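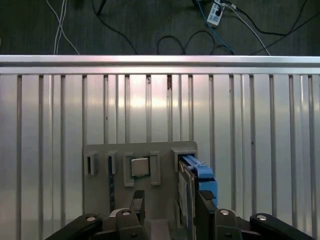 Fixture board in front of the slats, CPU seated between the brackets

Trokov
Printed this in gray PLA at 10 percent infill. The CPU sits between two upright tabs. Question is whether the tabs need a chamfer. Mine are square and I'd like to avoid scuffing the green substrate.

Mullier
Chamfer them, 0.5 mm is enough. I'd worry more about that brownish stain on the slat right of center. If it's flux residue, IPA takes it off. If it's corrosion, find out what dripped.

Trokov
Stain was there when I bought the panel. IPA did nothing.

Flovetti
PLA is the wrong choice near anything warm. Use PETG.

Mullier
Disagree. It's a holder, the chip isn't powered. PLA stays flatter on a board that size – mine is 254 mm long and hasn't bowed since September.

Flovetti
Mine bowed at 90 mm. Parked next to a heater, admittedly.

Birutė Lukoševičius
The cables on the floor behind the rail bother me more. Black, white and blue all in one heap, with a power strip at the back. Use 300 mm ties and keep the blue one apart from the mains leads.

Trokov
Will do. Ties are ordered. Is the narrow slot at the far left worth keeping? I have no part for it yet.

Mullier
Keep it. Reprinting costs more than an empty slot.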